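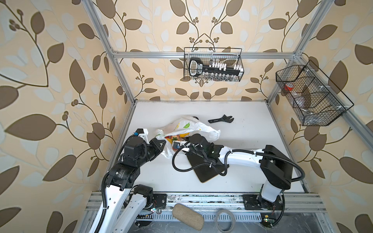

Comparing Two Finger Pads on a Two-Arm Table Setup
Project report, Wondenham Engineering Program

1. Purpose

Our group was asked to pick one part of the shared two-arm station and test whether changing it made a difference. We chose the finger pads on the grippers. The station came to us with hard plastic pads, and the groups before us had written in the lab notebook that thin items slid out of them. We wanted to know if a softer pad would help with bags and boards without making the arms worse at tools.

2. Equipment

Both arms are bolted to the slotted aluminum rail along the front of the table. Each has white links, black joints and a black gripper. The table is white and has patterned walls on three sides. The leaf wallpaper stayed up for the whole project so that every trial had the same background for the fixed camera.

The two pads were:

Pad A: the hard plastic pad that came with the station.
Pad B: a silicone pad we cast ourselves in a mold from the Wiment shop. The first batch had bubbles and was thrown out.

Both grippers always carried the same kind of pad. The arms were driven by hand through the Zaner control program, version used in class, with the closing force left at the default.

3. Objects

We used three objects for the scored trials: a plastic bag with food items inside, a flat black board with rounded corners, and an adjustable wrench. The bag is soft and changes shape every time. The board is rigid but thin, so the fingers have to come in low. The wrench is smooth metal and heavy at one end. Baskets on the back and right walls hold parts and containers and were not part of the test.

4. Method

A trial started with the objects on the table and both grippers open. The left arm worked on the bag and the right arm worked on the board. The wrench was done in separate trials by the right arm. A trial counted as a success if the object was lifted clear of the table and held until the operator called time. If the object slipped, or if the operator had to let go and grip again, it counted as a failure.

We planned 300 trials and finished 266. Of the missing trials, most were lost when a cable on the right arm caught on the bag and we stopped to move it. The cable now has more slack, but it still loops across the work area and the operator has to watch it.

5. Results

Pad B did better on the bag. Pad A often closed on a single fold of plastic and the bag slid out as the arm went up. On the board the difference was smaller, and most failures with either pad came from approaching too high. On the wrench, Pad A was slightly better. Pad B bent under the weight and the wrench turned in the fingers, which we counted as a success if it did not fall.

There were 36 trials where the two people scoring did not agree. We watched the recordings again and settled those together. Most were bag trials where part of the bag was still touching the table.

6. Problems

The bag got softer and more creased with use, so later trials were not the same as early ones. We ran Pad A first, which means Pad B always got the more worn bag. Switching pads every session would have been better, but changing them takes four small screws per finger and we did not want to strip the threads.

We also got better at driving the arms. Some of the improvement with Pad B may be practice.

7. Next steps

The group taking over the station in November should alternate the pads and use a new bag every 200 grips or sooner. We would also like to see a pad that is soft at the tip and hard near the base. The Salinas mold file has room for a second insert, and the leftover silicone is in the cabinet under the sink. Check the date on the hardener before mixing it.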